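Workshop notebook – crockery bench, September

Mat down and squared to the near edge. Oven from Jaidee on the left bench, plates from Brarnetti, rack from Doveck.

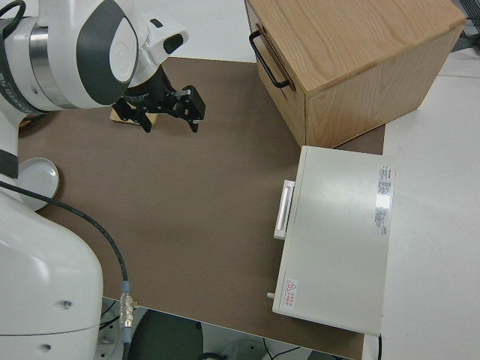

Drawer-box handles were the first concern. The Doveck pulls stand too far off the face and catch sleeves. The black bar on the wooden box faces left, so leave that side of it clear. Screws nipped up again, 8 in all.

Rack slots gauged at 12 mm. Blue and yellow-green plates both stand upright in it. Grey one still flat on the mat.
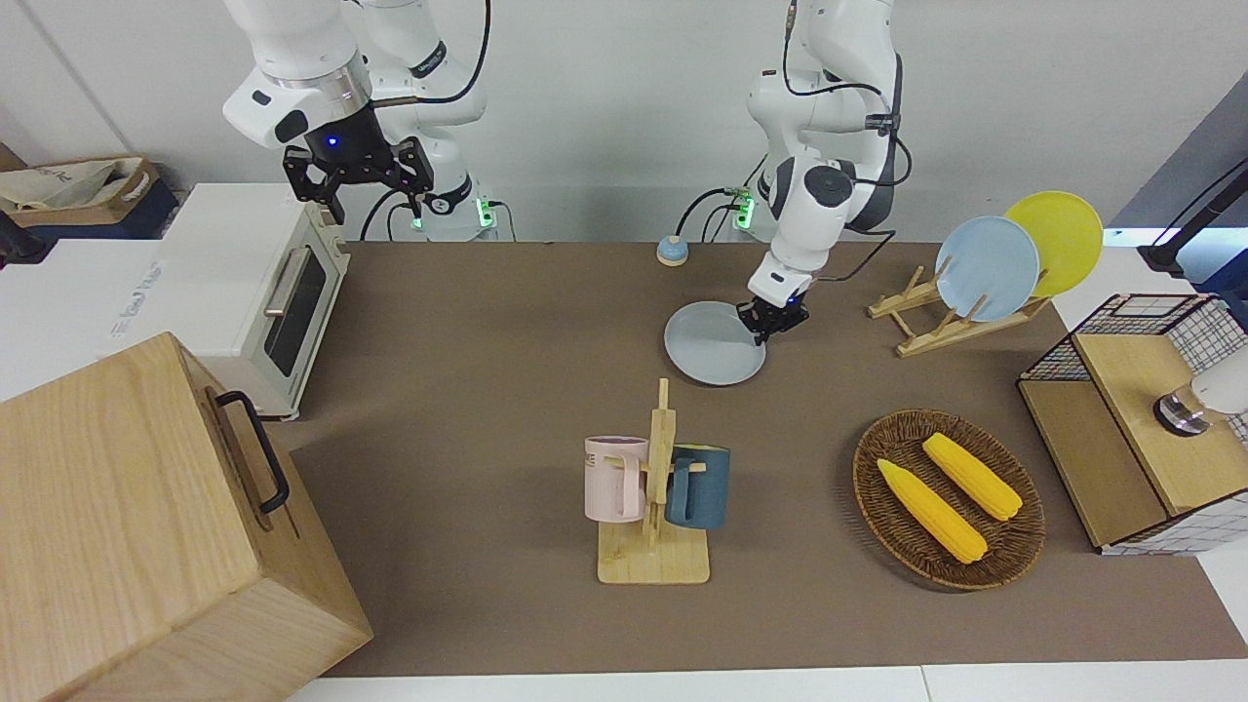

Racking

Grey plate to go in beside the other two – held by the rim, slight tilt, kept low over the mat. Oven stays put. Allow some 300 mm for the door. 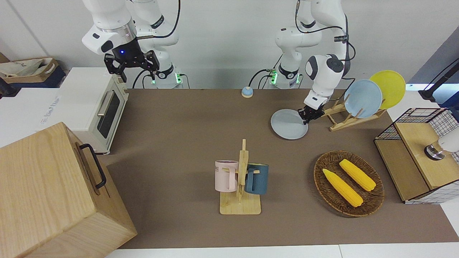 Droltbridge replied that slots that narrow chip a glazed rim within a year, and would open them up before racking any more. To try on the spare rack.

7 comments · 0 shares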